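Praver launches Callen, a refrigerator shelf-life notebook for small kitchens

August 25, 2019

Hi, I'm Marisol Mendoza, and I started Praver because I threw out too much food. That's the short version. The longer one is that I had a lovely refrigerator, a grocery habit that was way too big for it, and a tub of sour cream that I kept moving from one shelf to another for most of a winter. Today I get to tell you about Callen, our new paper notebook for keeping track of what's in your fridge, and I'm so happy it's finally out in the world!

Callen is a spiral notebook that hangs on the refrigerator door. You write down what you bought, the day you opened it and the day you want it gone. There's no app, no login and nothing to charge. I tried going the app route first (we called that one Asent, and my own mother deleted it), and I learned that people with a carton of eggs in one hand don't want to unlock a phone with the other.
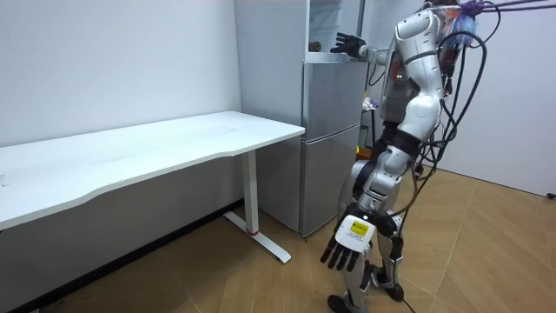 We tested the notebook with 700 households, starting last December, and they sent back pages and pages of notes. I read every one of them at my kitchen table. People wanted bigger boxes for leftovers. They wanted a spot to write whose yogurt it was. One family in an apartment with five roommates asked for a page just for arguments, and we put it in - it's called the Shared Shelf page, and it's my favorite.

We also changed the paper after the first round. The original smeared if you wrote on it with damp hands, so our printer, Morsy, found us a heavier sheet that takes a ballpoint or a pencil just fine. Markers still bleed a little. I'd stick with the pencil.
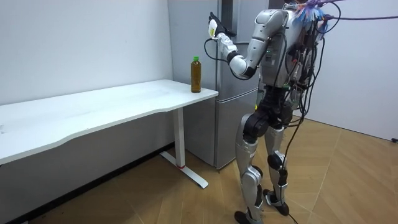 Each notebook has 16 tabbed sections, including dairy, produce, sauces and the one we labeled "Mystery." There's a freezer section at the back too, with extra room for dates, so you can stop guessing how old that soup is. Small refrigerators are where this whole thing began, and the layout still works best if you shop once or twice a week and cook most nights. If you've got a giant pantry, you may want two.

The test households filled in 1,919 pages between them before we sent the final version to print. A few asked for a kids' edition with stickers, and I'm working on that now, mostly on the floor with my niece.
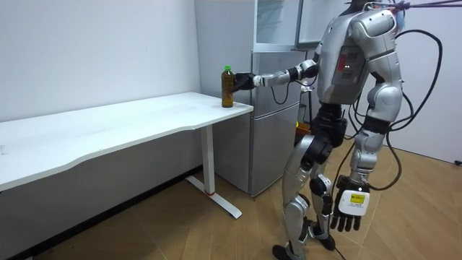
A bottle of amber-colored liquid with a green cap on the corner of the desk.

Callen comes in six cover colors and is available now from the Praver online shop and from independent kitchen stores. Refill pads will follow in December. Stores that would like a counter display can ask for one with their first order, and we'll include a sample notebook people can flip through.

Media contact: Marisol Mendoza, founder, Praver. Review copies are available on request - just tell me which cover color you'd like and where to mail it.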